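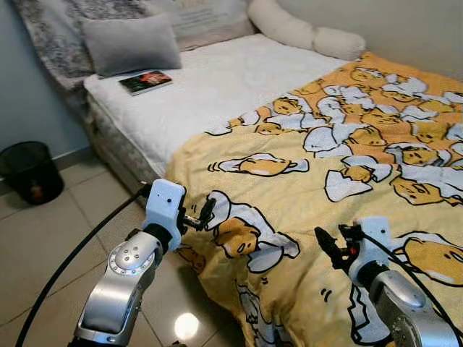
2020-09-09

Back on the build this afternoon. Both arms on their mounts, both grippers talking to the controller. I re-ran the homing routine before doing anything else and got the left wrist wrong by a clear few degrees, same as last time. Re-seated the encoder plug, homed again, and it came up where it should. I have written the number on the inside of the cupboard door so that I can compare it next time.

The firmware on the Zornari boards is still the January build. The newer one changes how the current limit is reported and I don't want to rewrite the logging in the same week as everything else. It can wait until the cloth work is done.

Cable routing is still the ugliest part of the machine. The gripper leads loop out from the wrists and back along the arms, and at full wrist rotation the left one pulls tight before the software limit trips. I have brought the limit in by 5 degrees as a stopgap. The proper answer is a longer lead and a clip on the first link. Urio list one in the right size but delivery to Cumurville is slow, so I shall probably print something.

Most of the session went on approach height. On the bench I had been using a fixed table plane, which is no good on a mattress. The surface gives, and the duvet edge sits higher than the sheet by an amount that depends on how it was last put down. I have split the approach into a fast part and a slow part, with the change-over set at 40 mm above the estimated surface. In the slow part it watches motor current and stops on a rise. With the filter as it was, the stop came late and the fingers pressed well into the quilting. Shortened the filter window to 96 samples, which was better, though it now stops early now and then on nothing at all. I suspect friction in the elbow. To be looked at with the cover off.
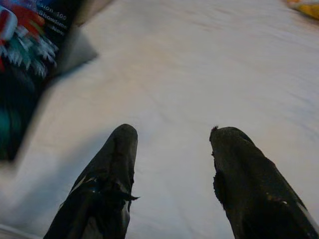
The finger coverings need doing again. They are scuffed on both sides, and on the left one a flap has come away on the inner face, where it can fold into the gap and spoil a thin grip. I would sooner replace both than patch one, as a mismatched pair shifts the closing point and then the calibration is off as well. I want to try a single moulded sleeve next. Flunis do a two-part rubber that is meant to cure overnight, and I have enough filament to make a mould. Failing that, the same again, but with the end of the wrap on the outer face.

Wrist camera: exposure is usable on the white sheet, focus is not. Close to the fingers it is acceptable and further out it goes soft, most of all on the left of the picture. The edge detector finds false seams in the creases. I tried raising the threshold and lost the real hem too. Left it where it was. A small lamp at the wrist might help, as the light in here is flat and on the dim side, but that means another cable on an arm that already has too many.

Time per cycle is still poor. I had a target of 3,000 ms from change-over to closed fingers and I am nowhere near it with the slow approach in. I don't mind much at this stage. Slow and repeatable will do for now, and the speed limit is one line in the settings file.

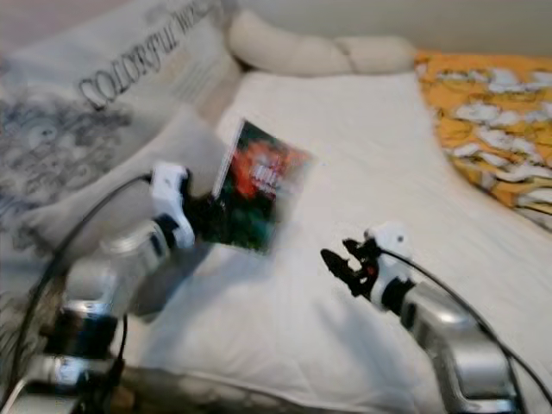 Thin stiff things are a different problem from cloth. The closing force that suits the duvet is too much for card, so there are now two presets, selected by hand. I should like the gripper to choose for itself from how quickly the current climbs, but the readings overlap more than I had hoped. More logging wanted before I touch that.

The head camera smears badly when the arms are moving. I have added a pause before each capture and will drop the shutter time if the noise allows. The colour match on the yellow duvet survives the smear, oddly enough. Anything with print on it does not.

To do: left lead and clip, elbow friction, new sleeves on both fingers, shutter test with the curtains open. Order the rubber. Copy the logs off the controller before updating anything – the card is nearly full and I lost a set that way in January.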